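Josudlow notebook, folding task
15/11/2021

Gripper 0174 ate a sleeve today. Well, pinched it and wouldn't let go, but I am so pleased with this fault because we finally got it to do it with all of us paying attention!

Background for whoever picks this up: since July we have had odd stretches in the clothing recordings where the fingers report fully open and the cloth is still hanging there. The Filip model trained on those stretches learned to "release" a shirt and then carry it away. On the arm at Brollthorpe it dragged a pile off the table twice before Kwadwo Dogbe hit the stop. No damage, but an arm that thinks its hand is empty is a safety matter and I have logged it as one.

Plan for the session was plain hand work on the bed, no arm. Pick up, lift, hold, put down, repeat, with whatever was in the heap: thin stuff, thick stuff, dark on dark. The navy one was my favorite for this, soft and happy to drape.

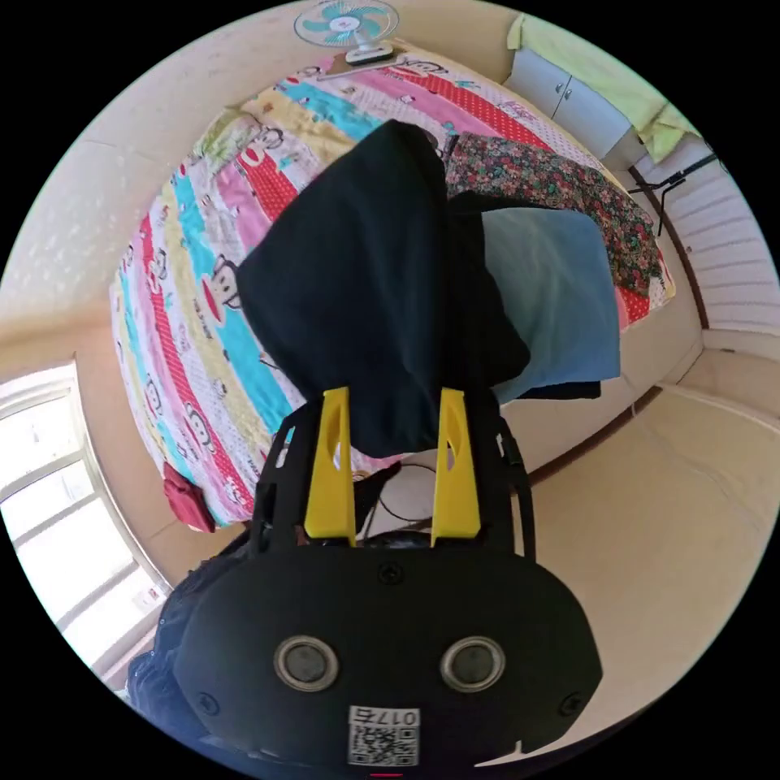 Benedicta Sowah wrote next to this when she read the draft: are you sure it's the fingers and not the width reading? On Brollthorpe we had the zero drift after a warm afternoon, and the cloth got blamed for a week.

Fair point, and I checked. Zeroed before the start and again at the end, same value both times. So the reading is good and the fingers really do open. What happens (I think!) is that a fold works its way into the long slot in the finger. Squeeze, and the fold bulges in. Open, and the finger backs off but the bulge stays hooked on the slot edge. With stiff cloth it pops free. With soft cloth it just hangs on one finger and looks for all the world like a normal hold.

Log for the day is 2,078 grasps, of which 200 are marked as suspect. Still have to go through those by eye. The black pieces are the slow ones, you can hardly tell fold from shadow on the recording.

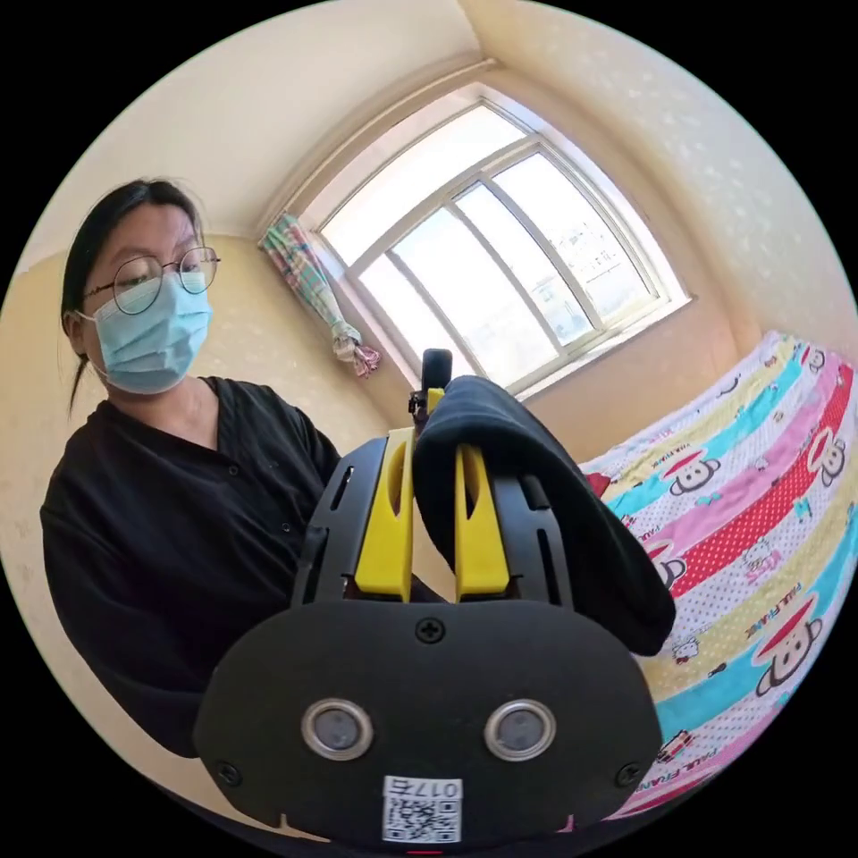 Next thing I tried was running a fingernail along the slot edges. The left finger is smooth. The right has a little burr on the inside, lower half, sharp enough to snag a thread. Grarketti changed the print settings on the last batch, so I want to see whether the other grippers from that batch have it too. Sanded ours with fine paper and did another short run. Fewer hang-ups, not zero. The burr makes it worse but the slot alone can do it.

Slow opening helps as well. If you open in one snap the fold gets yanked sideways into the slot. Easing off and tipping the wrist a bit lets it slide out.

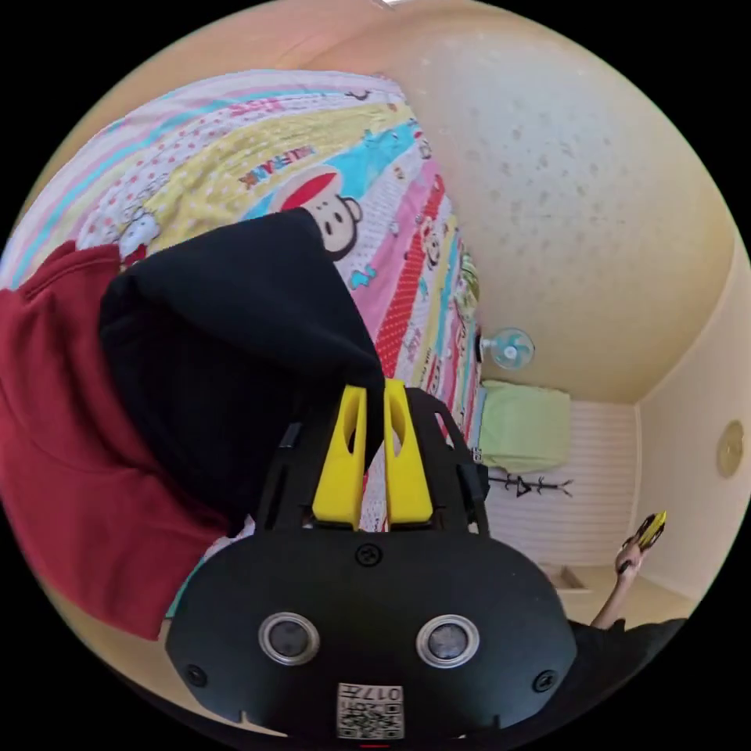 Kwadwo wants a hard rule in the arm code: after any release, lift a little, look, and stop if there is still cloth between the fingers. Yes please. I'd put it in before we touch the hardware at all, and the arm stays on half speed until it's in.

To do:
- thin tape over the slots, both fingers, run 1,000 grasps, compare
- if tape holds up, ask Grarketti for a set with closed faces
- pull suspect stretches out of the training set, retrain Filip
- Benedicta to send her zero drift notes
- replace the tape roll, I used the last of it on the cable

Tape test first thing tomorrow. Can't wait!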